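## 4. Changes in the packing work at Jamholm
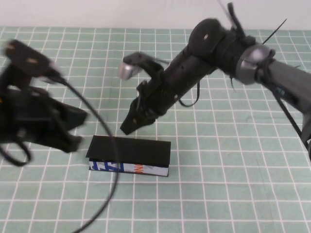

Beatrix Hubmann, doctoral researcher in work studies, Pisau

**Figure 1.** Two robot arms at a table with a lidded box between them. The gripper at left is blurred by motion.

Before the Movance cell was brought in, each packing table at Jamholm was staffed by one person for a full shift. That person picked up the box, checked the lid, turned the printed side forward and passed it on. With the cell, the handling is done by two arms working from opposite sides of the box (Figure 1), and the packer's job is split into tending the cell and dealing with the boxes it rejects.

We logged 479 stops over the study period, which ended in January. A stop was any pause that needed a person to step in. The log was kept by the packers on a paper sheet next to the cell, and we compared it with the controller's own record at the end of every shift. Where the two disagreed, we used the paper sheet, as the controller did not record pauses that were cleared by hand before the alarm sounded.

Most stops were short. A packer straightened a box, pressed the reset button and went back to other work. Packers still described these stops as the most tiring part of the day. Under the old arrangement they set their own pace and could slow down late in the shift. Tending the cell meant listening for it while doing something else, and several people told us they found it hard to finish a task they had started.

Cables were a frequent topic in the interviews. In Figure 1 a long black cable runs from the left gripper and passes in front of one end of the box. Packers said they watched the cables more closely than the grippers, and some had asked for a different routing. The request was still open when we left the site.

Lifting went down, and packers with shoulder complaints were positive about this. Opinions on skill were mixed. The 2 packers trained to adjust grip positions said the work had become more interesting. Those without the training said they had less to do that needed judgment, and they had to wait for a trained coworker when a simple reset failed. On the late shift that person was sometimes in another part of the building.

Pay grades stayed the same for everyone. The trained packers raised this in both rounds of interviews, and we return to it in Section 5 together with the question of who should be offered training.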